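The Trenell gripper kit: should the club buy one?

By Oriana Olivares

Several of you have forwarded me the Susness mailing on the Trenell gripper kit, mostly with a question mark and no other text. Susness would like groups like ours to take one on a six-month plan, and they've offered a discount if ten or more members sign up together. I said I'd read the whole offer, including the gray print, and report back before the December meeting. I have, and I'm not sold.

First, what's in the box. You get a two-finger gripper with soft black finger covers, a small camera that mounts at the wrist, a controller, and a license for the Skyrme software that is supposed to tie it all together. You don't get an arm. The kit is listed at $2505, which sounds fair until you notice that the adapter plate for anything other than Susness's own arm is another $376, and that the software license runs for one year. What it costs in the second year I couldn't find in the brochure, on the website, or in the reply I got from sales. The reply did include a second copy of the brochure.

The claim that caught everyone's eye is the one in large type: "picks up anything in your home." Anything is a lot of things. My home has bags of flour, a cat, wet glasses, and a drawer full of rubber bands. Read further down and "anything" turns into rigid objects, dry, within a certain width, and "presented with reasonable clearance." Who is doing the presenting? If I have to put the tube upright in the open so the gripper can get a finger on either side of it, I've already picked up the tube.

I don't want to be unfair about the gripping itself. Two black fingers closing on a smooth cylinder is a sensible thing to build, and it's the kind of job where a cheap hard claw tends to skid. A living room is also a better place to judge a product than a white test bench, because that's where most of us would use it. 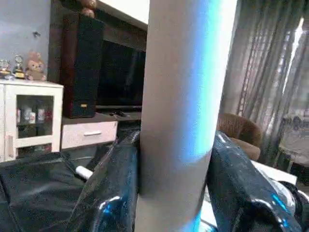
My trouble is with the numbers attached to it. Susness says the fingers are good for 4000 grips before the covers need replacing. That is a nice figure, and I would love to know what was gripped, how hard, and who was counting. A cardboard tube is one thing and a ceramic mug is another. At the pace they suggest in their own getting-started guide (200 grips in a practice session), you'd be through a set of covers in 20 sessions. Replacement covers are "available through your dealer." We don't have a dealer. The nearest one I could find is a three-hour drive and mainly sells pool pumps.

Then there's the camera. A wrist camera sees what the fingers are about to touch, and that's useful. It also has a big object filling the middle of its view as soon as the gripper gets close, and shiny surfaces near a bright window can wash out. Any wrist camera has to live with this. I asked Susness how Skyrme handles glare and was told the software is "lighting aware." I asked what it does when it's aware. I'm still waiting on that one.

For a second opinion I called Boglárka Illés, who ran our Bruritz trial two years ago and has more patience for setup menus than I do. She thinks I'm too hard on the hardware and too easy on the software. "The fingers will outlive the login page," is how she put it. The Bruritz kit, you may remember, worked well until the company moved its calibration tool to a paid account, and now it's in a bin in her garage. She wants to see in writing that the Trenell will keep running offline if the license lapses. I want that too, and I'd add it to the top of the list.

The six-month plan deserves a word of its own. It is described as a rental in one paragraph and as a purchase with deferred payment in another. If it's a rental, we should be able to send the thing back. The return clause says the kit must come back in "as new" condition, including the finger covers, which are meant to wear. I read that clause three times. I'd like someone with a legal background to read it a fourth.

So what I'm suggesting is small. We don't sign up as a group yet. We ask Susness for a loaner for one month, with no card on file, and we try it on things members bring from home. Bring awkward things. A half-empty shampoo bottle would be good, and so would a rolled-up magazine or a stuffed animal. We write down what it drops. If they won't lend us one, we can draw our own conclusions from that.

If you already have a Trenell, or know a person who does, please get in touch before the meeting. I'd especially like to hear how long your covers lasted and whether you've been asked to renew the license. Good reports are welcome too. I'll print them, provided they come from people who paid full price.

The brochure is on the back table at the meeting room for anyone who wants it. We have two.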